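Sep 15, 2026

Sleeping through the night shift

I started nights at the Okereo warehouse in March. The job is fine and the pay is better than days, but it took me most of the summer to work out how to sleep. A few people have asked how I did it, so I'm writing it down.

My shift ends at six. The bus from Carkberg takes 22 minutes if it comes. For the first month I got home, ate, watched something on my phone and went to bed at nine, by which time I was wide awake again. I got four hours on a good day. I also drank coffee until the end of the shift, and that was the first thing to go. Now I have my last cup at one in the morning.

The second thing was food. I used to eat a full dinner at seven a.m. Now I eat at work at three and have toast when I get in. I sit down with it for a while before bed — no phone, no news.
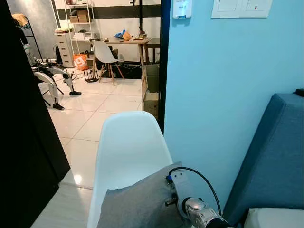

White chair, teal sofa, gray cushion.

Izzati Nugroho, who has worked nights for 14 years, told me to keep the same hours on my days off. I didn't want to hear it. I have friends who work normal weeks and I like seeing them. What I do now is a compromise: on days off I go to bed at three and get up at eleven. It's not perfect, but going back on the first night is much easier than it was.

Noise was harder. The Gornov depot is across the road and the trucks start at seven. I tried foam earplugs and they hurt after an hour. Wax ones are better. I also run a fan, even when it's cold out, and I've told my family to call after four.

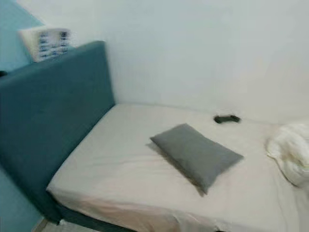
The bed, with its teal headboard.

I looked at new mattresses in Caruso, the furniture store by the station, and the one I liked was 400 dollars. I put it off. I think the hours were the problem more than the mattress, and I'm getting six and a half hours most days now.

I still can't nap before a shift. If you've found a way, leave a comment.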